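Hotdale film subtitles — does the Larkivville cinema version have English?

Trying to find out before I buy tickets. Hotdale is showing at the Sandu in Larkivville all through October and the listing just says "original language." My mom wants to go, she doesnt speak a word of it and neither do I. Called twice, no answer. Saw the trailer online with English subs but the trailer isn't the movie. Anyone been yet? Also is it ok for a 10 year old or too scary.

2 answers

Answer 1

Went last night. Yes, English subs, white text at the bottom, kind of small. Sit in the first half of the room if your mom has trouble reading. Late show had them for sure, can't speak for the matinee. Good movie btw, slow start. Kid question — there's one hospital part near the end thats rough, the rest is fine.

Answer 2

Depends which print they got. There are 2 versions going around, one from the festival with subs and one dubbed by Hirnatstead, the distributor. The dub is bad. Look at the running time on the listing, the dubbed one is 18 minutes shorter and they cut most of the wedding.

What I'd do:

1. Check the running time online.

2. Go to the box office in person after 3, when somebody is at the window. Phone is useless.

3. If it's the dub, wait for the home release. We're doing that with the neighbors, dinner first and then the movie.

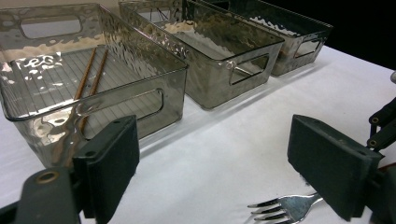
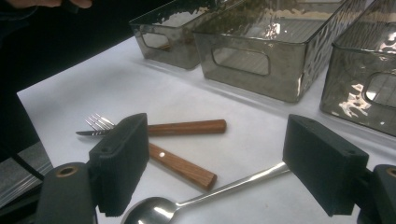 Forks and bins on the table.

4. If you already bought tickets they will swap them for another show, ask before it starts tho. No refunds once the lights go down.

Didn't like the ending myself but my husband did. Haven't seen the rating posted anywhere so no help on the kid.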